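Slide 4: Driving both arms by remote

Say: each gripper follows one of the operator's hands. We use 2 operators per shift at Morais and swap every 35 minutes, as tired hands make sloppy demos.

Let the kitchen view stay up while you talk. Point out the pedestal fan and how narrow the floor is.

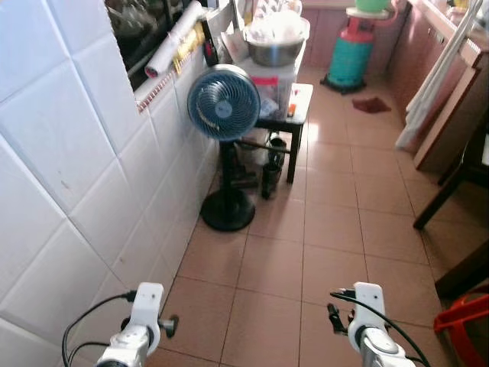
Slide 5: What we kept

600 demos recorded, 12 thrown out. Mention the labelling was done at Visidton. Pause for questions.

Contact Clovivum Talks | © 2021 | Back to top

Related talks
Teaching by hand: moving the arm yourself
Pliten controller set-up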